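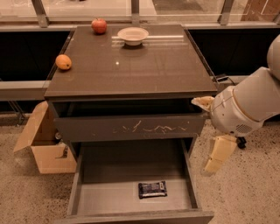
Is breeding for perfect stats worth it before the second league, or is this just something people repeat?

Posted by Eduardo Mendes
Game: Warnari (the handheld version, not the phone one)
Tags: breeding, hidden stats, Holwood, mid game

I've got 5 badges and I'm stuck outside Holwood. Every guide I open says the same thing, that you need to stop at the Wodville nursery and breed a full team with top hidden stats before you go any further, or the Holwood gym will flatten you. Most of them are plainly copied from each other. Two have the same spelling mistake in the same line.

I don't really believe it. My team is at levels 38 to 41, mostly things I caught in the marsh and a starter I've had since the beginning. I've lost to the Holwood leader three times, always to her last creature, the big rock and water one that heals itself. The first time I barely touched it. The third time I had it down to a sliver and then it healed and I ran out of things to throw at it.

So what I want to know is:

Do hidden stats make enough of a difference at level 40 to change that fight? One guide says "up to double the damage", which sounds like rubbish to me.

Does the nursery pass on the parents' stats every time, or only some of them? I hatched 13 eggs last night and as far as I can tell from the judge in Wodville they were all over the place. He called one of them "promising", whatever that's supposed to mean.

And is it true that you can't change a creature's nature after it hatches? The in-game help says you can't, but somebody on here said there's a tea that does it.

I don't mind putting the hours in if there's something at the end of it. I do mind walking up and down a bridge until midnight because a website told me to.

Edit: my team is the fire starter, the marsh heron, two bug types (don't laugh), the electric goat and a steel thing I got in a trade. No grass type. I sold the seed one, or rather released it, to make room.

Samira Sayegh
Marked as most helpful

The "double the damage" line is wrong and has been wrong for as long as I've been reading this site. I'd like to know who first wrote it.

Each stat has a hidden value from 0 to 31. At level 100 the gap between the worst and the best is 31 points in that stat. At level 40 you get two fifths of that, so 12 points, give or take the rounding. If your starter's attack is 102 with a poor hidden value, a perfect one would put it somewhere near 114. Nice to have. It might turn a four-hit knockout into a three-hit one if you were already close. It won't rescue a team that has nothing good against rock and water.

That's your trouble, by the way. Fire is bad against her. Bugs are bad against her last one. The heron is fine but it's slow and she opens with the creature that punishes slow things. Your goat should be doing the work, and if it isn't, check whether it still has the weak spark move it comes with. People leave that on for half the game. The stronger one is taught by the woman in the mill house at Wodville, second floor, and she only wants a river shell for it.

Get a grass type too. Anything with a drain move will do, because rock and water together take four times damage from grass, and no amount of breeding gets you four times anything.

On the nursery: only three of the six hidden stats come down from the parents, picked at random, and which parent each one comes from is random as well. The other three are rolled fresh. If a parent is holding the red cord it goes up to five. The cord isn't sold until after the second league, so every guide that tells you to breed a perfect team before Holwood is telling you to do it the slow way. I don't think the people writing them have tried it.

13 eggs is nothing, sadly. Without the cord I'd expect to hatch a few hundred before seeing one I'd call perfect, and that's with good parents. I have no idea what yours were like.

"Promising" from the judge means a total in the lower middle. He's polite to everyone.

Nature: the help page is out of date. It was right when the game came out. The tea was added in the January update and it changes the stat effect of the nature while leaving the name alone, so the summary screen will still say Timid or whatever it was. You can't get it where you are, though. It's in the harbour shop and the harbour is past Holwood.

If I were you I'd catch the thistle creature on the path south of Wodville (common in the long grass by the fence, evenings only), get it to level 36 so it evolves, and go back in. Hold a sleep move for when her last one goes under half health. She heals once she's under a third, and she can't if it's asleep.

Ó Riain

I bred mine and won first time, so it does work. Took me 7 evenings. Full team, all with good speed and attack. The leader didn't get a turn against my lead. I don't see why people on here are always so down on breeding, it's part of the game and you'll need them later anyway for the tower.

Also the eggs hatch quicker if you have a fire type at the front of your team.

Comments on the reply by Ó Riain

Samira Sayegh: What level was your team when you went in?

Ó Riain: 52 I think. Maybe 53 for the lead

Samira Sayegh: Her top one is 43. You'd have won with anything at that level.

Ó Riain: They levelled up fast because they had good stats

Samira Sayegh: Hidden stats don't affect experience. The fire type tip is right, for what it's worth, but it has to be one with the warm body trait. Plain fire types do nothing for eggs.

Eduardo Mendes: Does my starter have warm body? It says "Ember Coat" on the summary.

Samira Sayegh: Different trait. Ember Coat burns things that touch it. No use for eggs.

Eduardo Mendes: Right, that explains the bridge. Goat did still have the spark move. I've got the shell and I'm off to the mill house. Haven't found the thistle one yet, it's all beetles down there at the moment. What time counts as evening?

Samira Sayegh: 5 o'clock onwards on the game clock. Check yours is set properly in the options.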